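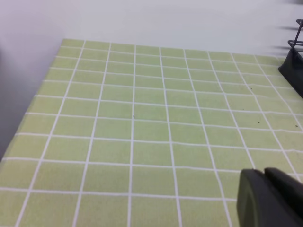
Humidity reads 14 points high every night, fine by breakfast

Status: Reopened
Product: Humunari room humidity sensor, Cluvomport hub
Location: Wosville
Opened by: Brayden Lemieux

Original report

I have two Humunari sensors on one Cluvomport hub. The one in the bedroom behaves. The one in the kitchen climbs by 14 points every night starting at 10 p.m. and drops back by 8 in the morning. The graph has the same shape every time, like a table with square legs. Air does not do that. When I boil pasta the line goes up in a hump and sags down slowly over the next hour or so. The nightly one goes straight up, stays flat, and goes straight down.

I have already read the help page. I changed the battery. I restarted the hub. I removed the sensor from the app and added it again. I'm listing these so that the first reply doesn't have to be the help page.

What I want to know is whether the sensor is wrong or the number is being changed somewhere between the sensor and my phone.

First reply from Humunari support

Thank you for contacting us. Nighttime humidity increases are normal. As a home cools, relative humidity rises even when the amount of moisture in the air stays the same. Please try replacing the battery and restarting the hub. If the sensor is close to a sink, stove or outside wall, try moving it to a more central place in the room. We are marking this ticket as solved. You can reopen it at any time.

Reopened

I know what relative humidity is. If cooling was the cause, the bedroom would show it too. The bedroom is on the colder side of the house. Also the temperature line from the same kitchen sensor barely moves at 10 p.m. You can't blame cooling on a graph where nothing gets cooler.

Battery and hub: see the original report.

I did move the sensor, mostly so you couldn't ask me again. It went from the shelf over the stove to the far side of the room by the wall, then to the hallway.

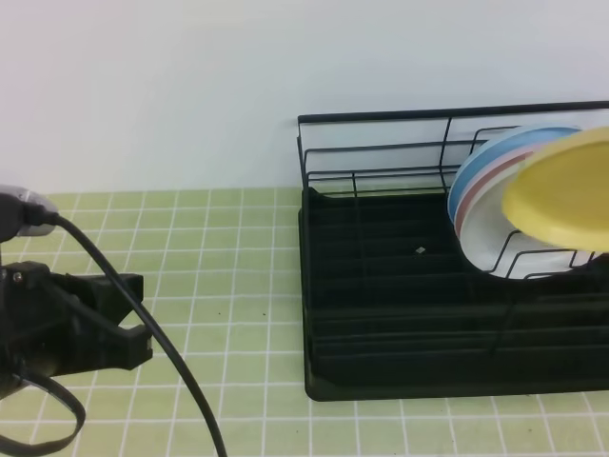 Far side of the room: green squares, white wall.

Same result in both places. The flat top showed up at 10 p.m. and left at 8 a.m. in the hallway exactly as it had over the stove. Whatever this is, it travels with the sensor or it lives in the hub. I don't believe it's in the air.

Second reply from Humunari support

Thanks for the detail. This may be a calibration issue. Sensors can drift after exposure to cooking vapors. We suggest a salt test: place the sensor in a sealed bag with a bottle cap of damp table salt and wait overnight, then enter the difference as a correction in the app.

Salt test, first try

I don't see how drift can know what time it is, but fine. A sensor that has drifted is off all day. Mine is off on a schedule.

I used a Solheim calibration pouch in place of a bottle cap of salt, because the salt method leaves you guessing if you got the amount of water right. Sensor and pouch went into a zip bag in the afternoon. By dinner the reading had settled 2 points under what the pouch says it should be, which is inside what Humunari claims for it. I left it alone.

At 10 p.m. it went up 14. In a sealed bag. I squeezed the bag, checked the seal, looked for water. The seal was good.

Salt test, second try

I repeated it with the bedroom sensor in the same bag next to the kitchen one. If the bag was leaking or the pouch was bad they should both move. The bedroom sensor stayed put all night. The kitchen sensor did its usual thing.

I'm attaching nothing for this one because the app won't export a graph with two sensors on it. I read the values off the app and wrote them on paper. Support can have the paper if they want it.

Third reply from Humunari support

We appreciate your patience. The test suggests a faulty unit. We can offer a replacement sensor under warranty. Please confirm your mailing address. We are marking this ticket as solved.

Reopened again

Please stop marking it as solved. I'll take the replacement but I doubt it fixes anything. A bad part that goes bad at ten on the dot and gets better at eight would be a very punctual bad part.

One thing I should have checked at the start. The sensor has a tiny screen if you pull the back off and hold the button. I'd forgotten it was there since setup. Tonight I plan to look at it before and after ten and compare with the app.

Update, same night

9:50 p.m. Screen and app agree.

10:05 p.m. Screen unchanged. App up by 14.

So the sensor is fine. It was fine in January when I bought it and I expect it's been fine the whole time. The number is being altered by the hub or by the app. I turned off the phone and checked on a laptop and saw the same wrong number, so I'm leaning toward the hub.

Reply from Cluvomport support (ticket forwarded)

Hello, we've been added by Humunari. The hub does not alter sensor values. It passes them through as received. Could you check the signal strength in the room?

Answer to the above

Signal strength can lose a reading. I don't see how it could add 14 to one.

"Does not alter" isn't right either. There's a correction field for each sensor on your own settings page. Mine was at zero for the kitchen when I looked this afternoon. I looked again just now, after ten, and it said 14. I have not typed 14 into anything.

There is also a page called Profiles, under Advanced, under the hub's name. Mine has Day and Night. Night begins at 10 p.m. and ends at 8 a.m. I use it to dim the hub's light. I had no idea that each profile keeps its own set of sensor corrections, and the page doesn't say so.

What I think happened

This is a guess and I'd like somebody at Cluvomport to confirm it. When I set up the kitchen sensor it was late in the evening. The setup screen offers an automatic match against the other sensors in the house. I said yes. The bedroom sensor had just been carried through from the bathroom after somebody's shower, so it was reading high, and the hub decided the kitchen was low and saved a correction of 14. It saved it in Night only, because Night was running at the time.

Removing and adding the sensor again didn't clear it. The Night correction seems to be stored under the sensor's serial number and comes back with it. I count that as a second bug.

What I changed

Waited until the Night profile was running. Opened the settings for the kitchen sensor. Set the correction to 0. Saved. Closed the page, opened it again, still 0.

Then turned off the automatic match, which I would suggest to anyone who has only two sensors. With two, the hub has no way to know which one is wrong. It picks the newer.

Results so far

First night: no jump at ten. Small hump earlier from the dishwasher.

Second night: no jump.

After five nights: still none. I'm not calling it fixed until the hub has had an update, because the last update put my light settings back to default and I assume it could do the same with this.

Reply from Cluvomport support

Thank you, we were able to reproduce the correction being saved to one profile only. We've passed this to the development team. We have no date for a change. Does this resolve your issue?

Last comment from Brayden Lemieux

It resolves the graph. The label on the settings page is still wrong, and the match still writes to whichever profile happens to be running. Please leave the ticket open until at least one of those is different.

The replacement sensor came in the mail. I haven't opened it. Tell me where to send it back.

Last updated: January

Contact support | Copyright Humunari, all rights reserved | Back to top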